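Nedano Desk Recycling

Records of recyclables being cleared from a white tabletop into a small bin. Nedano covers one household chore only: getting empties and plastic scraps off a surface and into the right container.

Version: 18 June 2026
Maintained by: Notero

Contents

The set holds 1257 clips. Of these, 402 have a written note on what went into the bin. The rest carry only the item class. Images are stored as JPEG, notes as UTF-8 text, one file per clip.

Item classes

bottle_clear: clear plastic bottles, whole or crumpled
plastic_other: cups, lids, trays, wrappers
small_part: caps and anything else too small to sort by shape
unknown: item could not be agreed on by two labelers

A crumpled bottle keeps the bottle label. Caps are labeled separately when they are off the bottle. Translucent pieces lying on top of each other get one label per piece if the edges are clear, otherwise a single plastic_other.

Folder layout

clips/ numbered folders, up to 2000 files in each
notes/ text notes, same numbering
labels.csv item class, bin state, split

Bin state is one of empty, part or full. A bin with anything in it is part until items reach the rim.

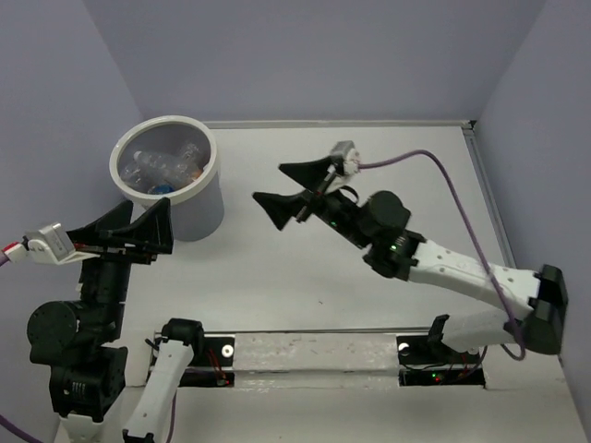 Sample from clips/, bin state "part": crumpled clear bottle and other plastic in the white bin.

Known problems

Clear plastic against a white bin is hard to label. We rechecked these in May and changed 9 labels. Small items at the bottom of the bin are often partly covered, so small_part is probably undercounted.

The Khondokar split uses the same classes but a different numbering. Do not merge it with the main labels.csv.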